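Ticket: Plush cushion, fuzzy rim matting after washing
Opened by: Nouhaila Helmy
Date: Thursday, July 10, 2025
Product: Flatano round cushion, beige rim

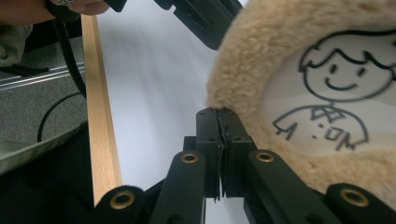
Attachment 1: the cushion, rim and boy drawing

Hello, and thank you for picking this up so quickly! I bought this from your Jurkville store last November and it has been on my son's reading chair ever since. He adores the smiling boy with the spiky hair, so please don't suggest swapping it for another design if we can help it.

My trouble is with the fluffy beige edge. I have washed it 2 times now, and after each wash I found little clumps on the back side, a bit like a sweater that went through with the towels. The drawing came through fine both times — I was worried about those black lines, but they haven't faded that I can tell.

What I've tried so far:
Soft hairbrush, dry. Helped a little, but the clumps came back by the weekend.
Wide comb while still damp. Better, though I pulled out more fluff than I liked.
Dryer on low for 35 minutes with a clean tennis ball. The filling plumped up nicely, no change to the rim.

The care tag has gone blank, so I've been guessing at the temperature. Could you tell me what it used to say? And is a pet brush safe on this kind of pile, or will it go bald?

Reply from Flatano support:
Hi Nouhaila, thanks for such a thorough note. The tag read cold wash, gentle, air dry flat, so please skip the dryer from here on. A pet brush is fine if the bristles are soft — work from the outer edge in, with short strokes, and hold the base of each clump. Leave the printed panel alone. I'll keep the ticket open until you've had a chance to try it.

Status: waiting on customer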